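We use cookies to keep you signed in and to remember your settings. By continuing you accept our cookie policy.

Reading time: 2 minutes

Front loader smells musty and leaves gray marks on towels

Posted in Laundry and Appliances, Brorkbridge Community Help

I have a white front-loading washer that came with the place I moved into in July. The label on the front is in Chinese, which I can't read, and there was no manual. It runs fine and spins fine, but for the past month the towels come out with a musty smell and now and then a gray smear, usually near a hem. I wash mostly at 30 degrees with liquid detergent and fabric softener. The drum looks clean to me.

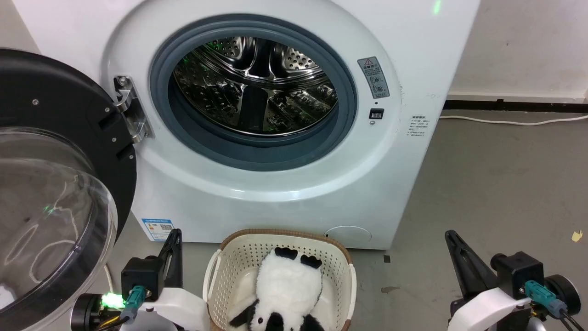
I have already run it empty twice on the hottest setting with white vinegar. The smell went away for a few days and then came back. I keep the door shut between loads as the laundry basket has to go somewhere and the room is small. Is this a cleaning problem or do I need a new door seal? A shop in Zuvamgate quoted me 207 for the seal and the labor, and I would like to avoid that if I can.

hemline716

It is most likely a cleaning problem. A shiny drum doesn't tell you much, as the dirt sits in the rubber gasket and in the filter.

Start with the gasket. Put on gloves and pull the lip toward you at the bottom. There is a fold behind it where water, lint and softener collect. Wipe it out with an old cloth and warm water with a little dish soap, then go all the way around. Expect the cloth to come out gray. If there are black spots that don't wipe off, that is mold in the rubber, and it can be slowed down but not always removed.

Next, the filter. On your machine it should be behind the round cover at the lower right of the front panel. Unplug the machine, put a shallow tray and a towel down, and open it slowly. Mine let out nearly 2 quarts of water the first time, so have a second tray ready. Rinse the filter, check the hole behind it for coins and hair, and screw it back in firmly.

Last, wipe the glass and the ring around it, including the hinge side where lint likes to stick. 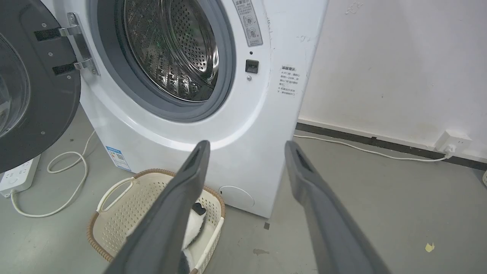
Door fully open, with the hinge and gasket within reach.

After that, run one hot empty cycle with a washing machine cleaner. I use the Boström powder but any of them will do. Don't mix it with vinegar or bleach. I would also stop using vinegar regularly – it can be hard on the rubber over time.

Leave the door open after every load. The basket will have to live somewhere else. You only need a new seal if it is torn or if it leaks onto the floor.

Ralent_laundry

Agree with the above. Two things to add. Cut out the softener completely for a month, at least for towels. It coats the fabric and the inside of the machine, and low-temperature washing never clears it. Also check how much detergent you pour in. I was using double what I needed.

Take out the detergent drawer too and look at the slot it slides into. Mine was worse than the gasket. A bottle brush gets most of it.

For the Chinese label, a translation app on your phone should manage if you hold it straight and the print isn't too worn.

dryline300

same thing happened with mine, 207 seems high for a seal. I just use hot washes for towels and it's ok

Get new answers by email. Sign up for the weekly newsletter.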